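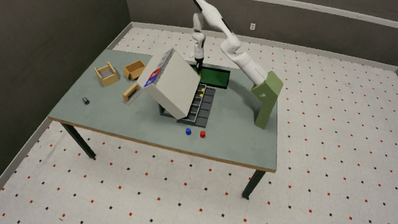

Start with the table, Efua Korletey told the buyers at Plevbridge when they first asked her what a two-arm packing cell would cost. They had come with a shortlist of arms and no idea where the arms would stand.

Korletey plans equipment purchases for small packing and kitting shops. She has been at it for 14 years, most of them at Wernirero, a contract kitting firm that packs sample boxes and small parts for other companies. Her view of the job is simple. The arm is the part everyone looks at, and it is seldom the part that sinks the budget.

"People send me a quote for an arm and ask if it's a good price," she said. "It usually is a good price. Then I ask what the quote says about grippers, mounts, fixtures and training, and it says nothing."

At Wernirero she now asks for every new cell to be laid out in simulation before a purchase order goes out. The layouts are plain: a table, two white arms, a compartment tray, a couple of open wooden crates and a few small parts to handle. She wants them plain.

"I don't need it to look nice. I need to know if the two arms can both get to the tray," she said. "If one of them has to reach past the other one all day, I want to find that out in October, before the budget closes."

The first cell Wernirero bought was done the other way around. The arms were ordered in spring, and the mounts were drawn up after they came. One mount took up the corner of the table where the finished trays were supposed to go. The table was replaced, then the second table turned out to be too deep for the safety fencing already on site. Korletey said the arms sat in their crates for 17 weeks.

"We paid for them the whole time," she said. "The finance people still bring it up."

Her current planning sheet has one line for each arm and one for each thing an arm touches. Grippers get a line of their own, plus a second for spare fingers. Trays get a line because the standard ones rarely suit a gripper. At Wernirero the old trays had shallow cells with no room between them, which was fine for human fingers. The new ones were cut to order by Binano, a local shop, and the first batch was 800 trays.

"That was a bigger order than I wanted," Korletey said. "But the price per tray fell off a lot at that number, and we do lose them. They go out to customers and don't come back."

Driss Younis, who runs the floor at Wernirero, was against the second arm at first. He had seen one cell stand idle for most of a season and did not want another. What changed his mind was the lids.

"A small part, one arm can do that," Younis said. "A big flat lid is different. It swings, it hides the tray from you, it catches on things. I wanted to see that in the layout before I signed anything."

He asked for large panels to be included in every trial layout from then on, along with odd items such as short cylinders that can be knocked over. He also asked for the table to be drawn at its true height, legs included, so that his crew could check it against the carts they already own.

The two of them still disagree about leasing. Korletey prefers to buy, on the grounds that Wernirero keeps equipment a long time. Younis would lease the arms and buy everything else. They got lease terms from Sulemana, the supplier they used for the fencing, and the monthly figure was close enough to a loan payment that it settled nothing.

"He's right that the arms will be out of date first," Korletey said. "I just don't like giving back a machine my people have finally gotten used to."

Training is the line she sees cut most often. For the cell now being planned, she has set aside time for 14 people across two shifts, including the ones who will never program an arm but will have to clear a jam. Their hours come out of the project budget, so the floor isn't charged for them.

Asked what she would tell a shop with money for one thing this year, Korletey said she would spend it on the layout work and on a decent table, and leave the arms for the following budget.

Younis said he would buy the trays first. The order from Binano took longer than either of them expected, and he has already asked for the next one to go out before the new cell is approved. Korletey has not signed it yet.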